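How to keep cotton T-shirts nice for longer
By Jasmina Golob

14 comments | 37 shares

I have washed a lot of T-shirts in my life. First for two brothers, then for my own children, and for three summers in the laundry room of a small guest house in Jevadholm. Many people think a cotton shirt is cheap and so it needs no care. I think the opposite, a good one can stay with you for years if you treat it a little bit kindly.
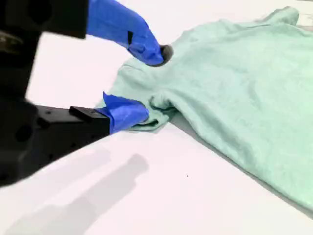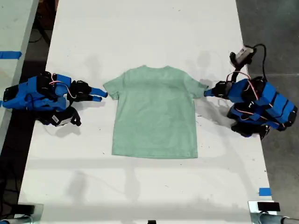
A pale green T-shirt on a white table.

Before washing

Turn every shirt inside out. The rubbing in the drum takes the colour from the outside surface, and prints suffer most. Close the zips of other clothes, or wash jeans separately. Small holes near the hem of a T-shirt come very often from a zip or from the button of your trousers, so do not blame the moths immediately.

Pale colours like mint, cream or light yellow I do not put together with dark blue, even when the dark blue is old. My neighbour Sumaiya Khondokar says she mixes everything at 30 degrees and nothing happens. Maybe she has better luck with her clothes than me.

Yellow marks under the arms

These are made by sweat together with deodorant. Mix bicarbonate of soda with a little water until you have a thick paste, put it on the mark from the inside, and leave it for one hour. Then rub softly with an old toothbrush and wash as usual. Please do not use chlorine bleach for this, it can make the yellow stronger. If the mark is still there after washing, repeat it before you dry the shirt. Once it goes in the tumble dryer the stain is much harder to remove.

For grease from cooking I use a drop of washing-up liquid, directly on the spot, on the dry fabric. Wait ten minutes. Then wash.

How much powder

Less than you believe. We have soft water where I live now and I use half of what the packet says. Too much powder stays in the cotton and makes it stiff, and then people buy softener to repair it. On towels I don't use softener at all. On T-shirts, a small spoon of white vinegar in the softener drawer is enough, and the smell goes away when they dry.

Drying

Take the shirt out as soon as the machine is finished and shake it hard two times, holding it by the hem. This removes half of the creases already. Hang it upside down, with the pegs at the side seams, so you don't get those ugly little points on the shoulders. In July I hang outside only before ten in the morning or in the evening, the strong sun makes pale colours tired.

A shirt with a heavy print I dry flat on a towel.

Ironing and folding

Iron while it is still slightly damp, inside out, and never over a print. Go along the length of the fabric and do not pull it sideways, the neck will become wavy. Jersey is stretchy and it remembers.

For folding you need a clean flat place bigger than the shirt. Lay it face down, bring one side to the middle with the sleeve folded back, then the other side the same way. Then fold from the bottom in three. I store them standing in the drawer like books, so I can see all of them. My husband still takes the first one from the front every time.

Next month I will write about wool, which Zlatko Stojanović asked me for in the comments after he shrank his best jumper.

Was this useful? 304 people said yes
Show all 14 comments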